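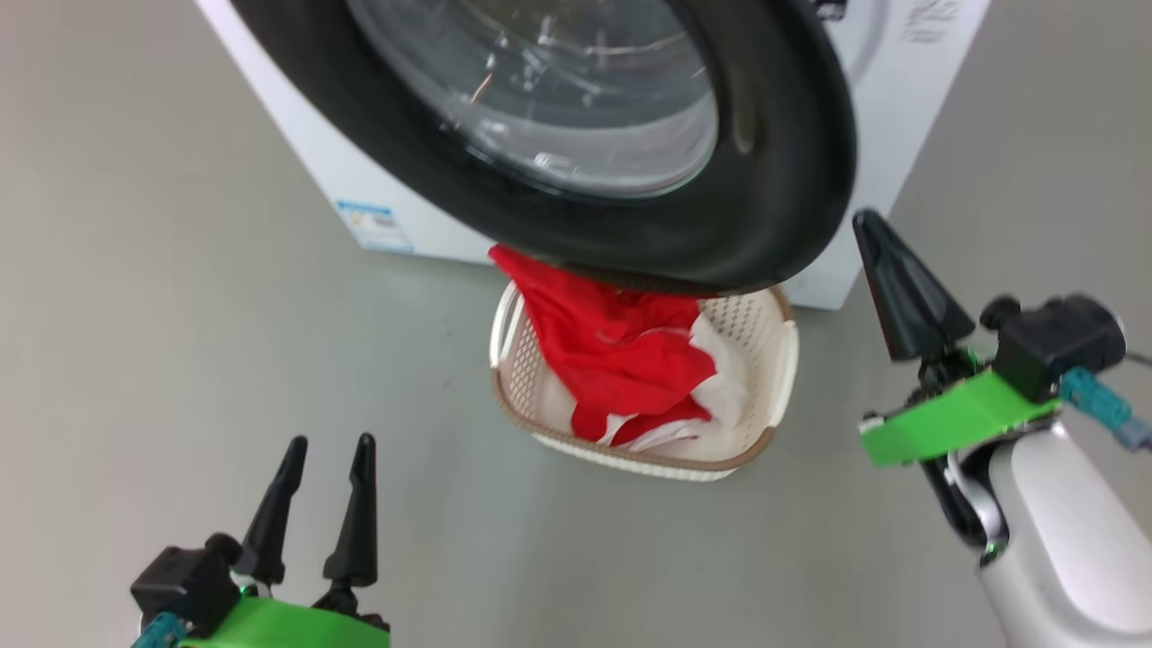 January 25, 2020
By Svitlana Nazarenko

The software crashed before I had my coat off. Not a bad crash, says Kurup, who runs planning at Futex and has seen the bad ones. One process had stopped talking to another. He types two words into a terminal, waits, types them again. Fine. We're off.

Futex has the upper floor of a former carpet showroom in Batenham, and what it makes is code. The arms are bought in. So are the cameras, the motors, most of the cables. What the firm sells, or hopes to sell from March, is a stack called Flanov, which sits between the cameras and the motors and decides what happens next. Laundry is its first proper job. Getting it out of the machine, into something, out of the something again.

Why laundry? I ask this of everyone and get a different answer each time. Because it's dull. Because it's hard. Because a plate has a shape and a shirt doesn't, says Kurup, and he keeps going on this one for a good while, so I'll give the short form. Most robot planners start from a model of the object. Here is the mug, here is its handle, here's a path for the hand. Cloth won't sit still for that. Pick up a pillowcase by one corner and it's a different object from the pillowcase you were looking at. Put it down, different again.

Flanov's way round this is not to bother with a model of the cloth at all. No mesh, no simulation of threads. It keeps what the team call a grab map, a score for every patch of fabric the cameras can see. How likely is it that closing the fingers here will bring something up? And how likely that it'll bring up one thing, and only one? Two scores, multiplied, highest patch wins. Then the arm goes, and the whole map is thrown away and made afresh.

Crude, on paper. The first version was cruder. It took a single picture from the head camera, planned the whole move, shut its eyes and went. Good enough for a tea towel on a table. Hopeless with anything that had sides. The head looks down from a distance and the near wall of whatever you're reaching into hides half the contents, and the planner, seeing no cloth there, assumed there was none.

So now there are cameras at the wrists too, and the handover between head and wrist is where most of last year went. The head camera picks the target and gets the arm close. Then the wrist takes over for the final stretch, running its own smaller map, quicker, correcting as it goes. The tricky bit is the moment of swapping. Two cameras, two slightly different ideas of where the basket is. Early on they disagreed by about 16 millimetres, which doesn't sound much until you remember that's a finger's width, near enough, and the fingers are what you're steering. The arm would come in nicely, change its mind, and lurch.

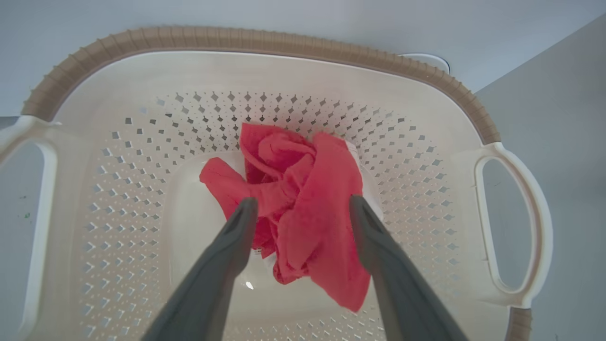 The fix was to stop asking the cameras to agree on the cloth and have them agree on something stiffer. Cloth moves when you touch it, plastic mostly doesn't, so the planner anchors itself to the container and works inwards. In the wrist view there's plenty to hold on to: a tan rim with small notches along it, a handle loop at each side, walls full of diamond-shaped holes. The rim does most of the work. The holes were a nuisance for months, as the depth estimate kept falling through them to the grey beyond and reporting a wall that was half there and half not. Kurup's answer was a filter that treats any regular pattern of gaps as solid. He isn't proud of it. It has survived four rewrites.

Contact is the next problem. Once the fingers are down in the fabric the camera is mostly looking at its own fingers, and the map gets thin just when you'd like it thick. Flanov masks them out, it knows where they are after all, and leans on motor current instead. Current rises a touch, you're on cloth. Rises a lot, you're on the bottom of the basket and should stop pushing. The threshold between those two was set by hand, by a person at a laptop nudging a number up and down, and it's still set that way. There's a slider for it. Someone has labelled it "courage".

Then there's the one-thing-only score. Red on white is easy, any camera can tell you where one stops. But two white items, or a sleeve threaded through another sleeve, and the score goes soft. At the moment the planner does what you or I would do: picks up the likeliest bit, lifts it 5 centimetres, looks again. If more has come up than expected it gives a small shake. The shake has its own folder in the code and its own arguments. How hard, how long, whether to bother at all. I sat through one of these arguments and couldn't tell you who won.

I'd expected learning to come up more than it does. There is a network in there, it makes the grab map, and it was trained on recordings of people working the arms by hand. But round it is a great deal of ordinary code. Checks, timers, limits. Rules that say don't swing the elbow through an open door. The washing machine door gets a section to itself in the planner's config: it's treated as a thing that may be anywhere on its hinge, and every path is checked against where it is now and where it'd be if you bumped it. This makes the planner slow. A reach that ought to take a second can spend four being thought about.

Kurup shows me the tool he likes best, which has nothing to do with robots really. It's a replay viewer. Every run is saved, all the cameras, all the scores, every decision with the ones it beat. You drag a bar along the bottom and watch the planner dither. Patches light up, fade, light up somewhere else. When a grab goes wrong you can step back to the point where it was decided, change a weight, and see what would of been chosen instead. They go through 50 of these a day between them, over lunch mostly, and the viewer has turned out to be the thing visitors ask to buy. It isn't for sale. There's been talk.

What it can't do yet is know when it's finished. A basket with one sock flat against the bottom looks, to the map, an awful lot like an empty basket with a mark on it. For now it has one more go at anything doubtful, then gives up and says so in the log. Kurup wants a proper answer before March. He has a branch for it, open since the autumn, with a long list of failing tests that he scrolls past quite fast.

We run it again before I leave. The fans come up, the terminal fills, a line in yellow says the rim has been found. Then the planner thinks. We wait for it, Kurup with one hand near the stop button, still talking about sleeves.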